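Mitthorpe Home Forum > Tables, Cloths and Coverings
Thread: Big table, plain brown cloth, one wrinkle that won't shift

kacper_k
Posts: 768

Evening all. I've got a large table that I want to keep covered all the time, and I've gone for a plain brown cloth because I was sick of patterns. I lose things on patterns. Put a button down on a floral and you might as well throw it out of the window.

I'm mostly pleased with it. It lies flat nearly everywhere and it's a nice quiet colour, and anything with a bit of red or green to it really sings. I put a couple of small strawberries down last night to see how it would look for a summer tea and I was quite taken with it.

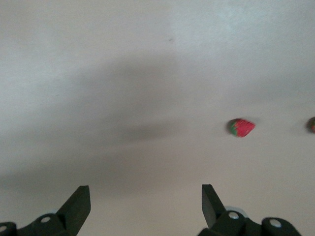 What I can't decide is whether to go paler. My sister says brown is gloomy for fruit and I should have off-white, and I say off-white on a table this size means washing it every time somebody breathes near it. The other thing is a wrinkle. It's shallow, more of a dip really, but it's always near the front edge where I stand, so I see it every single time. I've smoothed it with my hand, I've tugged the edge, I've put books on it overnight. Back it comes. Any ideas before I start pinning things?

krystyna_walczak
Posts: 2539

Did you wash it before you put it on? New cloth with dressing still in it holds a fold like nobody's business. Mine had the shop creases in for weeks (I was too lazy to take it off again, I admit). Cool wash, take it off the line while it's still a bit damp, iron from the middle outwards, then straight on to the table. Don't fold it in between! Roll it round a tube if you have to carry it anywhere.

And keep the brown. Your sister isn't the one doing the laundry.

Genowefa Żak
Posts: 5

I'm with the sister, sorry. We had brown on the long table at my mum's and every crumb showed, and flour was dreadful. Off-white hides flour and it makes red fruit look fresher. I think it's because plates are white and we're all used to that.

kacper_k

Fair point on flour, I hadn't thought of flour. I don't bake on it though. Krystyna, no, I didn't wash it, it went on straight out of the packet. I'm an impatient man.

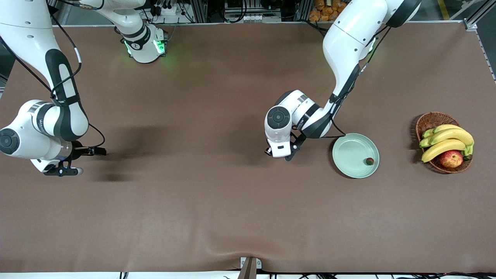
Wrinkle's at the bottom, near the middle. The rest is plain and flat.

s_sadowski

That isn't a fold crease, that's slack. A crease from the packet would be a sharp line and it would run straight. What you've got is a soft dip, so the cloth has spare in it and the spare has ended up there. Iron it all you like, the extra cloth has still got to go somewhere.

I'd take the whole thing off and start again from the far side. Lay it along the far edge first, clip it, then walk it towards you with your forearms, not your fingertips. Fingertips make little ridges. Clip the front last and only pull as hard as you need to.

krystyna_walczak

Slack or not, it wants washing. You could have both problems. And clips mark, I've got a lovely row of dents along one of mine from those metal ones.

s_sadowski

Then use clips with a bit of felt under them. I've had the same three on my bench cloth for years and not a mark.

krystyna_walczak

Three clips on a large table! No wonder you need to walk it in with your forearms.

Évan M

Can I put in a word for an underlay? I bought the Prokgate one, the thin felty stuff sold by the metre, and cut it just short of the edges all round. The cloth grips it a bit so it doesn't creep. Before that mine used to travel towards whichever side people leaned on, and I'd get exactly the sort of dip Kacper has, right where I stood. I suspect you're pushing it along with your stomach or your sleeves when you lean over. I certainly was.

On colour, I'd say brown too, but the bulb makes more difference than the cloth. Mine looks like milky tea under one lamp and like a chocolate bar under the other. Close up with the light coming across it you'd swear it was a different cloth altogether.

kacper_k

The leaning thing is a bit too accurate, thank you Évan. I do lean. I've been blaming the cloth and it may well be my jumper.

And yes about the light! I get soft grey shadows over it in the evening and a paler patch off to one side, and the colour goes all over the place. When I look down at the strawberry up close the table hardly seems brown at all. From further back it's brown again and nobody would argue. That might be half of why my sister and I can't agree, she always sits right up against it. 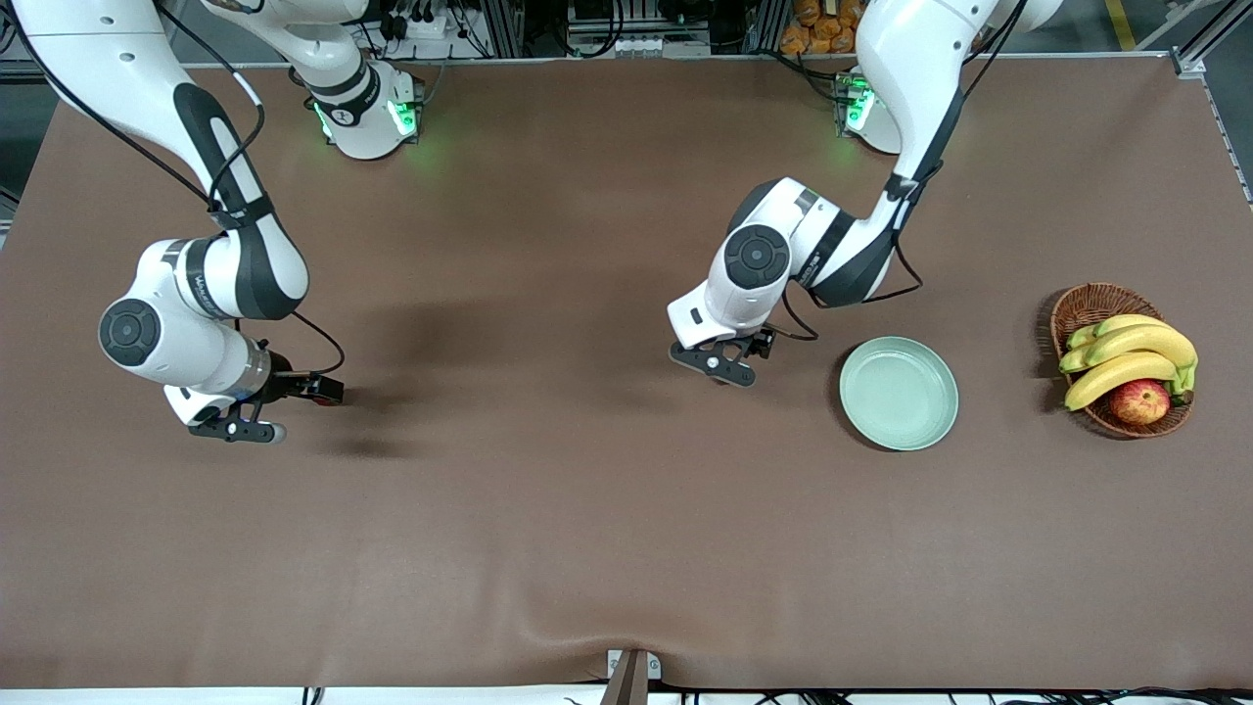

Anyway, I've made a decision of sorts. It's coming off and being washed (Krystyna wins that one), and then I'll put it back from the far edge as Sławomir says. If it still dips I'll get some underlay. I had a look and Pokilow on the high street does a felt by the metre as well, so I may not have to wait for a delivery.

Genowefa Żak

Pokilow's is scratchy. Feel it before you buy. Also, are you really going to put loose strawberries straight on the cloth? No dish? The juice won't come out of brown any better than it comes out of white, you just notice it later.

kacper_k

No no, there'll be a dish. One small strawberry lying on its side isn't going to feed anybody. It was only for the look of the thing.

krystyna_walczak

If you do get juice on it, cold water from the back of the cloth, straight away. Never hot. A drop of white vinegar if it's stubborn. I did a whole tray of jam jars on a linen one last June and that's the only reason I've still got the linen.

Genowefa Żak

Lemon juice works better than vinegar in my experience.

s_sadowski

Lemon will lighten a brown cloth. Please try it on the hem first, Kacper. I've got a pale blotch the size of a saucer on mine from doing exactly that.

Genowefa Żak

That'll be the cheap dye. I've done it on a Bielecka cloth loads of times with no blotch at all. But yes, the hem first, I suppose.

Évan M

Small addition from me. Measure the overhang on every side before you take it off. If one side's longer, that's the side it's been creeping to, and then you'll know if it's you doing the leaning or somebody else.

kacper_k

Measured. It's longer at the front. It's me.

Cloth's in the machine now on a cool wash. I'll put the ironing off until tomorrow morning, and then I'm going to try it with the felt-backed clips. Does anyone know if five would be too many for the front edge, or should I leave a bit of give in it?

s_sadowski

Five's fine. Start with the middle one.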